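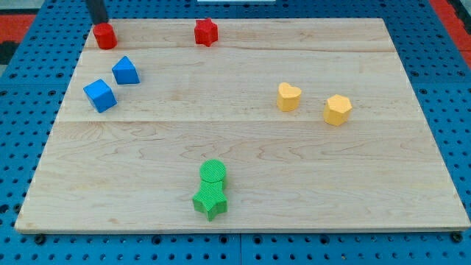
Slide 1. Blocks sorted by color, green pair at the front, arm at the back left.

(Leave this one up while people find seats. Start talking once the door's shut.)

Hi everybody, I'm Lena Witkowska, I run the sorting bench at Firkau, and I'm going to spend my ten minutes on a gripper that didn't let go. Small fault, cheap part, and it ate most of our August!

So, the job. Colored blocks on a maple board, the arm picks one up, carries it over, sets it down next to the other one of its color. Red with red, yellow with yellow, you get it. We ran 414 placements that month on the Trostberg software and 87 of them went bad in the same way. The fingers open, the arm goes up, and the block goes up too. Then it drops off somewhere over the board, or (my favorite) rides all the way back to the home position.

(Pause. Somebody usually laughs.)

Look at the two green ones, with the cylinder right up against the star. That's a tight placement. Now think about the arm lifting away with a block still hanging on one finger. It drags it straight through the neighbor. We had stars flying onto the pegboard.

What we blamed first: the camera. Kacper Kubiak spent days recalibrating and the numbers came back fine every time. Then we blamed the blocks. I washed them. I washed them all with dish soap, in the break room sink, and felt very clever until the next run.

Then Rawan Najjar asked the question I should've asked on day one, how do we know the gripper is open? And well, we didn't. The controller sent "open," waited a fixed time, and reported "open." It never read the finger position back. One finger was sticking partway, the pad had crept out past its edge and was catching, and the software was cheerfully telling us all was well.

(Slow down here, this is the safety part.)

I have to own up to something. While we were chasing this I got into the habit of reaching in and flicking the stuck block off with my finger. Arm powered, program paused. Paused isn't stopped. On one of those the wait timer ran out and the arm moved with my hand under it. I got a bruised knuckle and a talking-to from Hortensia Llanos, and I'd earned it.

What we changed:
New pads, trimmed short.
The controller reads finger position before any lift, and 3 failed reads stop the run.
Hands go in with the power off. Reaching in on pause is banned, me included.

We still get the odd sticky one. Kacper thinks it's the finger joint wearing, I think it's the new pads, and we have a lunch riding on it.

(Questions. If they ask about cycle time, yes, it's slower, pass to Rawan.)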